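Table Sorting and Packing Assistants – Wuisan Site

Prulport
Location: Wuisan, Gratberg Road entrance
Hours: part time, 15 hours a week
Positions open: 8
Start: November
Reference: 1427

About the job

Prulport clears and re-homes the contents of apartments, storage units and small offices. The large furniture goes out through our warehouse. Everything small enough to sit on a table comes to the sorting room at Wuisan, where it is looked at, grouped, wrapped and boxed. We are hiring assistants for that room.

The work is done at covered tables. You take a mixed box, lay the contents out on the cloth, and decide with the help of our category sheet where each item belongs. Small loose things go into trays. Larger things stay on the cloth until the tray is finished. When the table is clear, the items are packed and the box is labeled and moved to the shelf for collection.

Most boxes come from kitchen drawers, desk drawers, toy bins and the top of somebody's closet, and they are usually mixed together. One box may hold spoons, batteries, postcards, a flashlight and half a board game. You do not need to know what things are worth. Items that may have value go to the Divari desk in the next room, and the staff there make that decision.

What you will do

Unpack mixed boxes onto a covered table.
Sort small items into metal trays by category.
Set aside photos, cards, letters and anything with handwriting on it. These go into a paper envelope marked with the box number and are offered back to the family or the owner.
Check wrapped and packaged items for damage and for a date, if there is one. Opened food packets are thrown away. Sealed ones go to the food shelf.
Look over toys for loose parts, splits and missing battery covers.
Wrap breakable items in paper and pack them with the heaviest at the bottom.
Fill out the box label: box number, category, your initials.
Wipe down trays and change the tablecloth at the end of each shift, or sooner if something has leaked.
Sweep around your table before you leave.

You will not be asked to drive, to lift furniture or to deal with customers. There is no selling in this job.

What we are looking for

You should be able to work at a steady pace and keep your table in order. We would like you to be comfortable handling other people's belongings and to treat them with care, including the ones that look like junk. A key ring or a souvenir card can matter a good deal to the person who lost track of it.

You need to be able to read printed and handwritten labels in English, lift a packed box from the floor to table height, and stand or sit at a table for the length of a shift. Stools are provided. The tables are fixed at one height at the moment – tell us if that is a problem and we can set up a different one before you start.

Experience in a thrift store, a mail room, a library or a stockroom is useful but not required. We have hired people straight out of school and people who have been retired for years. A high school diploma is not required.

You must be 18 or older.

The sorting room

The room is on the ground floor, with windows along the street side. Each table has its own cloth. We use checked cloths where we can get them, as the squares make it easier to line things up and to spot a small item that has rolled away from the rest. Trays are stainless steel and go through the washer every evening.

There is a break room with a refrigerator, a microwave and lockers. Food and drinks stay in the break room. Phones can be kept on you but should be off the table.

The room can get dusty when boxes come from attics or garages. Gloves and masks are on the shelf by the door and you can use as many as you need. If you have a latex allergy, take the ones in the white boxes. 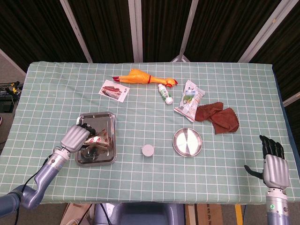 Table in use: steel tray for small items, with a toy chicken and a photo card on the cloth.

Shifts and pay

Morning shifts start at 8 a.m. and afternoon shifts start at 1 p.m. Each assistant works three shifts of five hours a week. We set the schedule a month ahead and try to keep people on the same shifts. Swaps are fine if both people agree and the supervisor knows before the shift begins.

The hourly rate is listed on the pay sheet that comes with the application form. It is the same for all eight positions. Breaks are paid. The first two weeks are training and are paid at the full rate. During training you will work beside an experienced sorter and will not be expected to keep up with the others.

These are regular positions and they continue after the holidays. If you are only available for part of the year, say so on the form. We keep a list for short-term cover, mostly in spring and late summer when more people move.

How to apply

Pick up an application form at the Gratberg Road entrance or ask for one by mail. Write reference 1427 at the top of the form. A resume is welcome but you do not have to send one. Please do not send original certificates.

Return the form to:

Prulport, Sorting Room Hiring
Box 1353
Wuisan

You can also hand it in at the front desk between 9 a.m. and 4 p.m. If the desk is closed, use the mail slot to the left of the door – the slot on the right belongs to Divari and is emptied less often.

We read forms as they come in and will stop accepting them when the positions are filled. Everyone who applies will get an answer by mail or phone, so please print your number clearly.

Applicants we would like to meet are invited to a one-hour visit. You will see the room, sort one small box with a member of the team and have time to ask questions. Wear closed shoes and clothes you do not mind getting dusty. Bring reading glasses if you use them, as some of the print on packets and labels is very small.

If you need an interpreter, a seat during the visit, or any other arrangement, note it in the last section of the form.

Getting here

The Gratberg Road entrance is at the side of the building, past the loading bay. Walk on the marked path and keep clear of the trucks. Bikes can be locked to the rack by the door. Parking in front of the loading bay is not allowed at any time, but there are staff spaces behind the building and you may use one of them on the day of your visit.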